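Vumier adds marble-look finish to worktop range

BRAVOSTON, 29 Nov 2020 - Vumier, the maker of laminate worktops and table surfaces, is adding a white marble pattern to its Medrano line. The new finish goes on sale in April through the company's own showroom and through Zenum stores.

Medrano was launched as a range of solid colors and plain wood patterns for kitchens, offices and classrooms. Vumier said a light stone look has been the most frequent request from trade customers over the past two years, mainly from cafe fitters and landlords who want a pale surface at a lower price than cut stone.
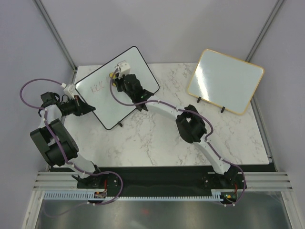
The new finish will be offered in three thicknesses and two standard depths. Each board is sold with a matching edge strip, and joining kits can be ordered separately. Buyers choosing a marble pattern are advised to look at a large piece before they order, as a small sample often shows only one or two veins. Irregular gray and brownish veins on a white ground, like those on the tabletop shown, look different over a full surface than they do on a hand-sized chip, and they also read differently against a pale gray wall than against a dark one. Vumier will lend full-width sample boards to trade customers for up to 14 days.

Prices start at $96 for a short worktop and rise to $355 for the longest board in the heaviest thickness. A cut-to-size service is available at the Bravoston plant. Orders cut to size can't be returned.

The company has put in a second press at the plant to make the finish. The press has been running test batches since the fall, and a first production run of 2000 boards is planned ahead of the April date. Existing Medrano colors will stay in the catalog at their current prices.

Zenum will carry the new finish in 181 stores. Smaller stores will take orders from a sample book, with delivery to the store or to a home address - delivery charges depend on length.

We use cookies to remember your settings and measure visits to this site. By continuing to browse, you accept our use of cookies. Accept / Manage settings

Care instructions for the finish are the same as for the rest of the Medrano line. Boards should be wiped with a soft cloth and mild soap, and hot pans should be set on a trivet. Trade customers can request sample boards from the Vumier sales office in Bravoston.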